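Plederel two-arm garment handling: gripper comparison set

README, third revision, August

Summary

The data in this folder was recorded while we compared two finger designs on our two-arm table. The task is always to take a dark garment, hold it at its ends and lay it out on a white surface. We wanted to know which fingers are better for soft cloth, and also whether the wrist cameras are good enough to decide if a grasp is safe. The second question took more of our time than the first.

There are 623 episodes in total. Of these, 533 passed our check and are listed in index.csv. The others are kept in the folder "rejected", with a short reason for each one in the file notes.txt.

Finger designs

Flumard fingers: long, open, slightly curved. They close at the tips and leave a wide gap behind.
Menon fingers: shorter and stiffer, with flat pads. They hold stronger but they leave more folds in the cloth.

Both types fit on the same mounting plate. A change of fingers on both arms needs 22 minutes if the screws are not worn, and the calibration must be done again afterwards.

What is recorded

Each episode has one overview video, one video from each wrist, the joint positions, the gripper opening and the motor current. The overview camera looks down on the table. The left and right names belong to the robot and not to the person who watches the video. In the overview picture the robot's right arm is therefore on the left side. Please check this before you write any code, we made the mistake ourselves in the first revision.

Wrist view

The wrist view is the difficult one. Black cloth against a bright background gives a very strong contrast, and the exposure control follows the bright part. The outline of the finger stays sharp, but the folds of the cloth are nearly lost. In the view below, with the cloth held between the two grey fingers, one can still find the hanging part in the gap, and the rolled fold higher up shows a little navy blue. Seams cannot be made out. For this reason we did not label seams in any wrist video, also not in the better ones.

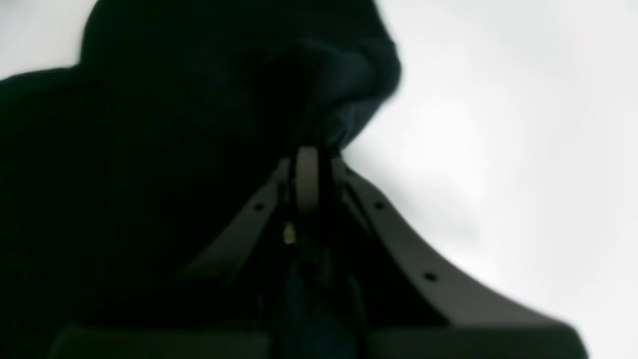

Labels

The labels are written by hand, one line for each event. We use these words:

approach: the gripper moves to the cloth and has no contact
press: the gripper is on the cloth with open fingers
grip: cloth is held between the fingers
slip: cloth leaves the fingers without a command to open
release: the fingers open by command

"Press" and "grip" were mixed up very often by the first people who labelled. If you are not sure from the wrist video, look at the overview video and the motor current together. When it is still not clear, the label is "unsure", and such events should be left out of any training.

Each arm has its own label file. It is normal that one arm has "press" while the other has "grip" at the same moment, and you should not correct it. 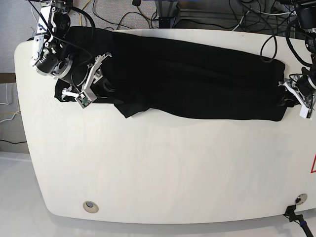 Overview view: right gripper open on the cloth, left gripper holding the other end.

Results so far

With the Flumard fingers the cloth was laid flatter, and the release was cleaner. With the Menon fingers we had fewer slips, especially when both arms pulled at the same time. For thin garments we now prefer Flumard, for heavy ones we did not decide yet. The comparison is not fully fair, as most of the Menon episodes were recorded with the older Gurnska controller, which closes the fingers more slowly.

Known problems

The overview video and the joint data can drift apart in long episodes. The script align.py repairs this for most of them.
The value of the gripper opening is given from 0 to 1000 and has no unit. Zero is closed. Do not read it as millimetres.
Cables at the arms move in the overview video and disturb simple motion detection. A mask file is included, but it was drawn by hand and does not cover every arm position.
All garments in this revision are dark. A model trained only on this set will probably fail with white cloth on the white table, and we could not test it yet.

Changes since the second revision

Labels for "slip" were checked again. Names of the two arms are now the same in all files. The old folder "cam_test" was removed.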